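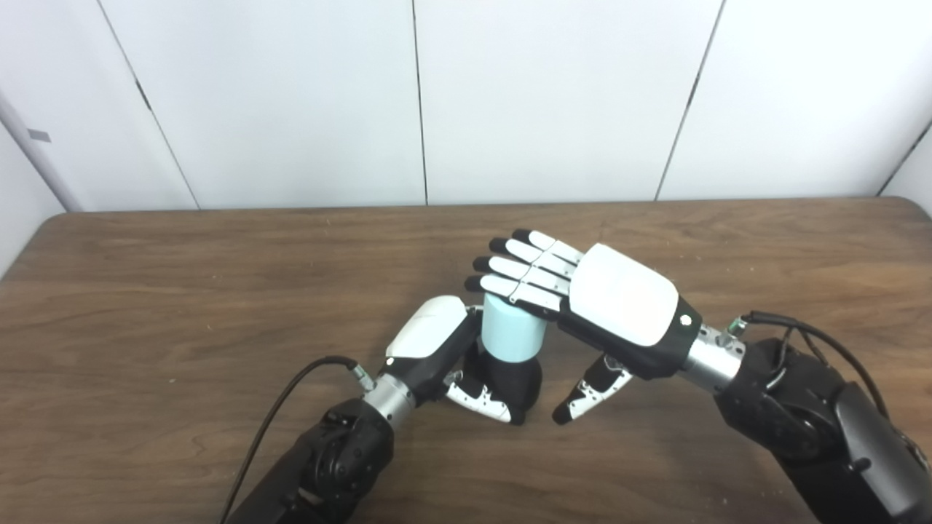

*Cup on its base at the work table, May.*

**Progress report to Agbenyega: cup and table stage**

Work on the table area is on schedule. The wood-grain table is in its final place in front of the paneled wall and has been used every working day this month. The tabletop still picks up small specks of debris between sessions, so a wipe-down has been added to the end-of-day list.

The light blue cup with the black base is now the standard item for this stage. It replaces the taller one from Vorkitz, which tipped too easily when lifted from the side. We bought 35 of the new cups from Birnilance and have put 6 into regular use. The rest are boxed in the store room.

**Spending**

- Budget for this stage: $1,850
- Spent to date: $1,505
- Still to come: one invoice from Dirnico for shelving

The Dirnico invoice should fit inside what is left. If it comes in higher than quoted we will hold the second shelf until the next stage and let you know before ordering anything else.

**Open items**

The side grip and the hand-over-the-top position are both in the written handling steps. The steps for setting the cup down are still in draft - two versions are going around and we need to pick one. The lighting near the wall is also a little cool, and we are asking for a price on warmer bulbs.

The set-down steps will be sent to you on Thursday with the updated cost sheet.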